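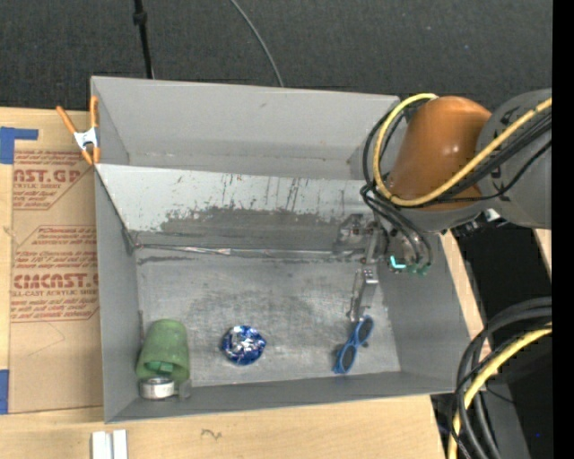 Blue glasses, a green cup and other small items in a grey bin.

Home | News | Services | Council | Contact

Lost property in Mirnside: an interview with Kendra Simard
April
By Darcy Beaudoin

The Mirnside Transport Office has published revised rules for property left on its buses and trams. Kendra Simard, who has managed the lost property service for eight years, met this newsletter at the Lurside depot to discuss what the changes will mean for passengers.

The service received 2,875 items last year. Umbrellas and gloves remain the largest groups, followed by spectacles, which Ms Simard regards as the most difficult to return. "A telephone will usually ring," she said. "A pair of reading glasses has no name in it, and the owner often believes it is somewhere at home. By the time they write to us, the holding period may have passed."

Under the former rules, unclaimed articles were held for six weeks. The period is now 64 days for all items except food, medicines and soiled clothing. Ms Simard had asked for the longer term in two successive annual reports. She noted that many passengers on the Balano line travel only for monthly hospital appointments and enquire at the desk on their next journey.

Asked whether the office has room to store articles for longer, she accepted that the matter had been discussed at length. Shelving has been moved from the former ticket hall, and bulky goods will be kept at the Trujillo Road garage. "Pushchairs are the problem," she said. "They do fold, in theory."

Claims must still be made in writing or in person. The office will not confirm by telephone whether a particular article has been found, a rule that attracts regular complaints. Ms Simard defended it. "If we read out a description, we have given away the only means of checking the claim. We ask the passenger to describe the item to us, including any marks or damage. People are often better at this than they expect."

The collection charge has not changed, and is waived for keys, spectacles and walking aids. Articles that remain unclaimed are passed to local charities. Jewellery is sold at auction, with the proceeds paid into the general fares account.

Ms Simard asked that passengers report losses promptly and state the route, direction and time of travel. The counter at Lurside now stays open until 7 pm on Monday.

Comments (3)

Raymonde Bélanger
My husband's hearing aid came back to us through this office. Very grateful to the staff.

Zbigniew Pietrzak
Does the longer period apply to things handed in before the rules changed? I left a hat on the Balano tram in the winter.

Alcides Araújo
Late opening is welcome but one evening is not enough for shift workers. Please consider Saturdays.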